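Home Talks Notes Contact

Last updated October 7, 2021

Where the phone goes
Speaker notes, Joltton library, lunchtime session

Start on time. Ask people in the back to move up. Water is on the side table, restrooms are down the hall past the copier.

Opening

Ask for a show of hands: who has a phone on the table in front of them right now? Who has it face down? Leave the hands up for a second and look at them. Then: tonight when you get home, look at where you put it.

I started paying attention to this when I moved my work from the office to a small table at home. I had a table, a laptop, a lamp, and a phone that was always under something. I answered calls late and I knocked it on the floor twice in one month. The second time cost me a screen, 190 dollars at the Utel counter, and an afternoon without a phone.

So the talk is about one small object, the phone stand, and about what belongs next to it on a work table. It is a narrow subject. I have 3 parts: the stand, the table under it, and the flat stuff that piles up on both.

Part one: the stand

Pass around the Flemach stand and the folding wire one. Don't pass the heavy one, it pinches.

Say what I look for. A base that is flat underneath and wide enough that a tap on the screen doesn't rock the phone. A post that is short. Tall posts look good in the store, and then you touch the top corner of the screen and the whole thing nods at you. On a desk I want the phone low and upright, facing my chair.

Round bases are easier to live with than square ones. You can turn the phone toward somebody else without the base looking crooked, and there are no corners to catch a sleeve.

Weight. The Flemach is 370 grams on my kitchen scale. The wire one hardly moves the needle. Tell them to pick a stand up before buying it, and if they're ordering by mail, to look for the weight in the listing. A lot of listings leave it out.

Charging. If the cord comes out of the bottom of your phone, check that the lip of the stand has a gap for it. I bought one at Bravo that didn't. I used it for a year with the phone sideways, and every time somebody called I tilted my head to read the name.

Pause for questions here if there are any. Someone usually asks about the kind that clamp to the edge of a table. I have no quarrel with them, but they need a square edge, and my table has a rounded one.

Part two: the table

The stand goes toward the back, near the middle. Most people put it beside the hand they write with and then spend the day reaching over it. Put it back past where your papers end. You can still read it there and you can still reach it, and it stays out of the way of your elbows.
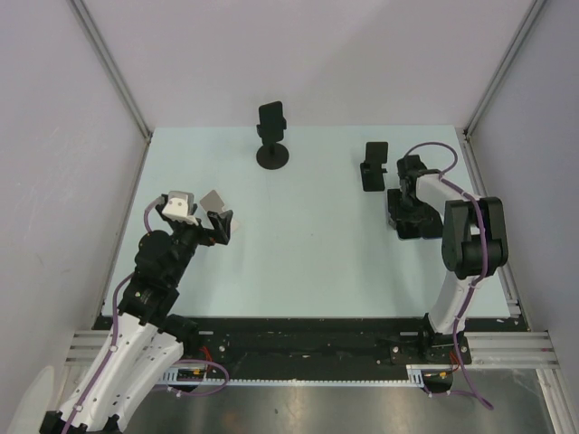
I like a pale surface under a dark stand. On a dark table a black phone disappears, and I have picked up my glasses case by mistake more than once. If your table is dark, a sheet of light card or a plain desk mat does the job. Skip the patterned mats.

Talk about walls. If the table is pushed into a corner or has a panel behind it, leave a hand's width between the stand and the wall. The cord needs somewhere to bend. You will also want to get a cloth in there.

Measure before you shop. My own table is small, and anything wider than my hand at the base felt like furniture. Do it with paper: cut out a circle, lay it on the table, work around it for a day. If it annoys you as paper it will annoy you more as metal.

(Show the paper circle. It's in the folder with the handouts.)

Part three: flat things

Cards, receipts, appointment slips, the thin plastic card from the pharmacy. They collect at the foot of the stand. People lean them against the post and then can't see the bottom of the screen.

Flat cards are hard to pick up off a smooth tabletop. Everyone in this room has chased one to the edge with a fingernail. Stand them up in something, or keep them on a surface with a little give, such as felt or cork. A shallow tray with a sloped side works well too.

My rule is that one card at a time may be out on the table, the one I'm using. The others live in a drawer. I break this rule most weeks — usually on bill day — and it takes a few minutes to get it back.

When I emptied my own pile in April I found 14 cards in it. One was for a dentist who had retired. Let them laugh, then move on.

Things to try this week

Clear the table completely once, even the lamp. Wipe it.
Put the phone back first, on its stand, and sit down.
Add the other things as you need them over the day.
Whatever is still on the floor at the end of the day goes somewhere else.

Closing

Thank the library. Handouts by the door. The stands go back in my bag, please, all of them — I lost one at the last talk. Ask them to stack the chairs if they have a minute.

If there's time left, take questions about cords. If not, tell them cords are a separate session.

Comments

I went to this and did the paper circle. Ended up with a smaller stand than I was going to buy.

Could you post the handout? They ran out before I got to the door.

Does the low stand work for video calls? Mine points at my chin.

I put felt under the cards and it does help. Cork shed bits everywhere.

When is the one about cords?

Home Talks Notes Contact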